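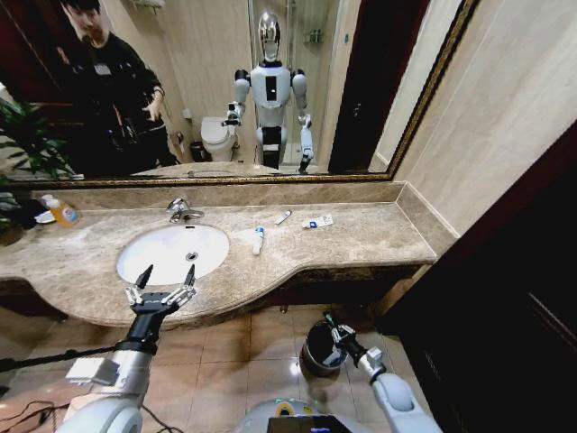
Rosaura Arango wants to know whether toothpaste really hurts a marble countertop or whether her sister is just being dramatic. Her sister has a point! Plenty of toothpastes are mildly gritty, and a blob left sitting overnight can leave a dull patch. Wipe it up with a damp cloth when you see it and don't scrub.

Print this page
E-mail this page

What do you clean the counter with?

Warm water and a drop of plain dish soap, then a dry towel. I keep vinegar and lemon cleaners well away from the stone (I learned that in my first apartment in Cirnton, where there's still a ring next to the faucet, sorry to whoever lives there now).

Does everything have to go in a drawer?

No, and I gave up trying. My hand soap, toothbrush and toothpaste live out on the counter, because I use them all day and I know I'd never put them back. The mouthwash and spare tubes go underneath. If you buy the 500 ml bottles of soap like I do, pour some into a small dispenser and hide the big one.

Is it okay to lay a toothbrush flat on the counter?

I'd stand it up in a cup, bristles up, so it can dry out. I do set mine down flat when I'm in a hurry — we all do — but then I rinse it before the next use.
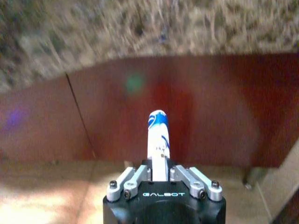
How often should I seal the marble?

It depends on the stone and the sealer, so read the label first. My own test is a few drops of water on a spot by the sink. If the stone goes dark within a few minutes, I get the sealer out. Mine was due last September and I got to it a good bit later than that.

What about the mirror?

Spray the cloth and leave the glass alone, especially with a gold frame, where drips creep in behind the edge. I use 2 cloths, one damp and one dry, and a soft old paintbrush for the fancy bits.

Can I keep a plant next to the sink?

Sure! Put a saucer under the pot and lift it when you wipe. I dust the leaves at the same time.

E-mail this page
Print this page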